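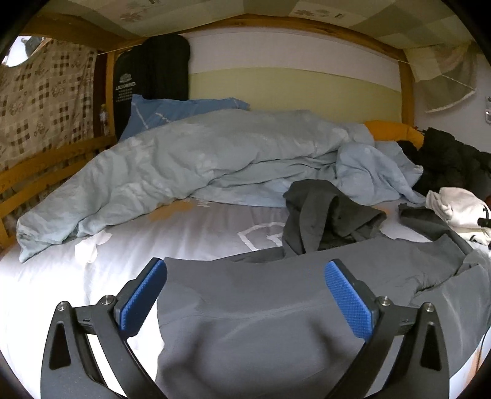
Clearing clothes off the bed, quick version

Updated Jan 21, 2026

For anyone who uses the bed as a wardrobe. I do it all week then can't get in at night. Takes me one load of washing's worth of time, less if you don't stop to try things on.

You need: the bed, a laundry basket, a handful of hangers, one empty drawer or shelf. That's it. Don't go buying tubs first. I did, two of the big Tradgate ones, and they sat in the hall full of other tubs.

1. Doona first

Most people start with the clothes. Don't. If the doona's in a heap halfway down the bed, everything you fold slides into it and you end up folding twice. Pull it right off, over a chair or the end of the bed. Check inside the folds for socks. There's always one.

If it has to stay on the bed, shove it up to the pillow end and work on the flat bit near your feet.

2. Small stuff off the sheet

Tissues in the bin, odd socks in a pile by themselves. Anything with a plug on it – phone charger, lamp cord, whatever – unplug it at the wall and coil it loosely before you start dragging clothes about. I've pulled a charger off the bedside with a jumper sleeve and it took the water glass with it.

Cushions and bolsters on the floor for now. Pillow can stay put.

3. Sort by colour, sort of

Not a proper wash sort. Just dark, grey, light. The black heap is the worst because it all looks like one garment, so shake each thing out and hold it up before you decide. Three places it can go:

Wash – basket
Worn once, fine – hook or back of the chair
Clean – stays on the bed to be folded

If you have to sniff it more than twice it's a wash.

Whites with dark marks on them, keep seperate and look at them in daylight. Might be a print, might be biro. Treat stains now, not after they've been through the dryer.

4. Fold the greys

Or whatever's left. Flat on the sheet, one at a time.

Trackies and trousers: lay flat, smooth from the waist down with your forearm, one leg over the other, tuck the crotch point in so you've got a straight edge. Then thirds. Halves if your drawer is deep.

Jackets and zip hoodies: zip up, face down, sleeves in across the back, hood down, fold in half from the bottom. Thick ones get hung. They eat the drawer otherwise.

Crumpled but clean: don't iron. Shake hard, fold, put it at the bottom of the pile and let the weight do it. Works on jersey and fleece, won't work on linen.

My drawers are the Stekport ones, shallow, so everything gets filed standing up. Took a bit to get used to but I can see all the trackies now.

5. The other things that live on beds

Yoga mats. Roll it firm, printed side out or in, doesn't matter, stand it in a corner off the mattress. A strap helps. If it's still damp let it dry unrolled before you put it away, they pong.

Bags, books, hairdryer – one armful, out of the room, deal with it later.

6. Make the bed

Fitted sheet: tug the corners down, smooth the wrinkles out to the edges. Brush off crumbs. Doona back on, hold the two top corners and give it one big flick. Pillow, then the bolster in front or along the wall side if you lean on it to read.

If the sheet's due for a wash do it today while the bed's bare, obvoiusly.

Keeping it clear

One hook per person on the back of the door. When the hook's full you have to do something about it. I tried a clothes chair and it just became a smaller bed.

Basket goes where you get undressed. Mine was in the bathroom for years and I get changed in the bedroom, so guess.

Bits people ask

Can I fold on the floor? Yeah if your back's up to it. Put a towel down.

Does a coloured sheet matter? No, though dark socks are easier to spot on a white one.

Doona too bulky to lift off by yourself? Fold it towards the pillows in thirds, do the bottom half of the bed, then flip it down and do the top.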